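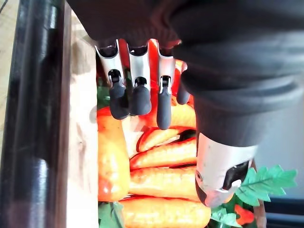
December, 7:40 a.m. - glue day, Maltside market stall job

Cold in the shop this morning. Humidity on the wall gauge says 35, so everything is going to dry faster than I want and I should stop being surprised by it every single winter. Heater on, bucket of water next to the heater, coffee next to the bucket (do not mix these up again).

Where we are: the stall frame is up, the awning is sewn, and the produce is the holdup. The carrots look fine in their crate, by the way. Orange is a forgiving color under stage light. It's the cabbages and the bread that are making me crazy.

Hide glue, first batch

Soaked the Brilldale granules overnight in cold water and they swelled up nicely, like tapioca. Pot plus glue weighed in at 1,063 grams before heating, writing that down so I can see how much water I cook off by tonight. Brought it up slow in the double boiler. It smells like a barn but I kind of like it, sorry to everybody on the other side of the curtain.

First brush-out on scrap muslin was too thick. It sat on top in ridges and went shiny. Thinned it with a splash of hot water, tried again, much better, soaked right in and the cloth went stiff like a good shirt collar. That's the one I want for the cabbage leaves.

Cabbages, take two

Cut the leaves bigger this time, with the grain of the muslin running along the center vein. Dipped, squeezed, draped over the upside-down mixing bowls with plastic wrap in between. Yesterday I skipped the plastic wrap on one and it is now permanently part of a bowl. If anyone wants a cabbage bowl, it's on the shelf by the sink!

The veins: string laid in while the glue is wet works, but you have to push it down with a damp finger or it lifts as it dries. Hot glue veins look like hot glue veins. Not doing that again even if we're rushed.

Color note for later - base coat should be way more yellow than feels right. I mixed a lovely realistic green last week and from the back row it read as a bowling ball. Yellow first, then the green dry-brushed over the edges, then a thin milky wash for that bloom you get on the outside leaves.

11:15, paint testing

Tried the Lusar matte against the Atinga casein on the same piece of stiffened cloth, side by side. Lusar goes on easier and covers in one coat, but it bends badly, and when I flexed the leaf it cracked right across the fold. Atinga needs a second coat and takes forever to stir smooth, but it moved with the cloth and only crazed a little. Casein wins for leaves. Lusar for the bread and anything else that won't get bent.

Somebody is going to ask about sealing it all. My feeling is a wax rub on the stuff that gets handled and nothing on the rest. Every clear coat I've tried, even the ones with "dead flat" on the can, picks up a glare from the side lights. Happy to be proved wrong if you've got a favorite, leave me a sample on the bench.

Bread

The loaves are carved foam with tissue and glue over the top. Shape is good. The crust is not! Mine look like potatoes. What helped was sanding the slashes deeper and tearing the tissue along the edges so it stands up a bit, then going in dark with the burnt umber only on the raised parts. Real bread is darkest where it sticks out, and I'd been putting all the dark down in the slashes like shadows. Took me an embarrassing amount of time and one actual bakery loaf to see it. The bakery loaf was lunch.

Flour is just a dry brush with off-white, very little on the bristles, flicked across. I tried real flour on one and it turned to paste as soon as I breathed near it.

2:30, light box

Left the painted swatches in the light box over the break. Hour meter on the lamp now reads 3,202, so that bulb is overdue and I don't fully trust the fading results. For what they're worth: the pink I wanted for the radishes has gone pretty pale, the earth colors haven't budged. Swap the bulb, run the pinks again. If they fade again I'll cheat with a red oxide and a bit of white, it's duller but it stays put.

Still to do

Order more muslin, the bleached kind, 3 yards minimum.
Warm glue goes in the fridge overnight with the lid on. ON. Labeled.
Wash the good brushes before the casein sets, cold water, no soap till the second rinse.
Find out if the awning stripes are staying that blue. The cabbage wash looks gray against it and I'd like to know before I paint the rest.
Reweigh the pot.

5:50 - pot reweighed, lost less water than I figured. First leaves came off the bowls clean and they hold their curl. Leaving the fan off tonight so the edges don't dry ahead of the middles.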